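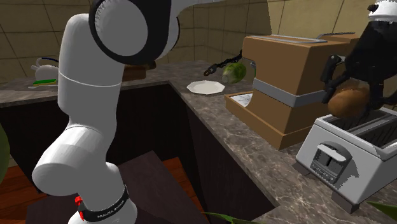 UNIT 4 – SETTING UP A SIMULATED CELL

Handout prepared by Haruna Fujimoto. Revised 2024-08-27.

I love this unit! We finally stop talking about arms in general and look after one particular cell: the kitchen counter, with a Franka Emika arm, a two-finger gripper and a toaster as the target. Open your copy of the Flilby project before reading on.

Start with the base. Every pose you save later is measured from it, so set its position first and then lock it. Students who nudge the base "just a little" in week two end up redoing everything (I did this myself in July – twice).

Next, the gripper. In the potato task the object is held over the toaster before anything is lowered, and that hold is a saved pose of its own. Call it "above". Check three things there:

Fingers point straight down.
Both fingertips touch the potato, with no overlap between the meshes.
The elbow has room to move on the way in and on the way back out.

If the potato jitters between the fingers, look at contact friction before you touch the grip force. Joaquín Quiroga's lab notes have a lovely worked case, run 341, where the force was raised again and again and the friction value was the whole problem.

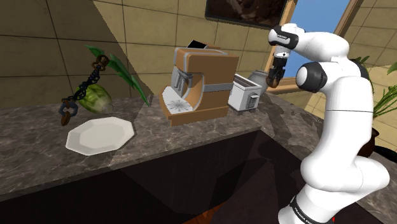
Then come the things around the target. Tall neighbors matter most, and a toaster with something standing close behind it leaves less room for the wrist than the top view suggests. Turn on collision shapes and rotate the view slowly. It's a really satisfying check – you'll spot trouble in seconds.

For next time: save your "above" pose, reset the cell, replay it, and bring the log. Almost 3,504 steps is fine for the full replay.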